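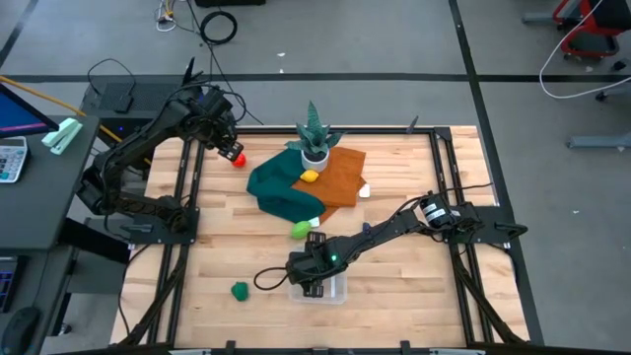

Salt and Tribute: The Wulon Caravan Wars

Home | History | Military | New Titles | Basket

Evangelia Gavalas follows the Wulon salt towns from the first toll revolt to the fall of the Mokgethi garrison – 175 years of raids, truces and broken treaties. The account draws on court rolls, tax registers and letters, most of them not previously translated. Each of the seven parts opens with a map and a list of rulers. 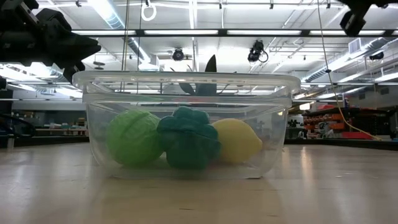
Specifications

Publisher: Bindine
Series: Putlow Frontier Histories, volume 2
Format: hardcover, sewn binding
Extent: 790 pages, with notes and index
Availability: in stock – paperback due in January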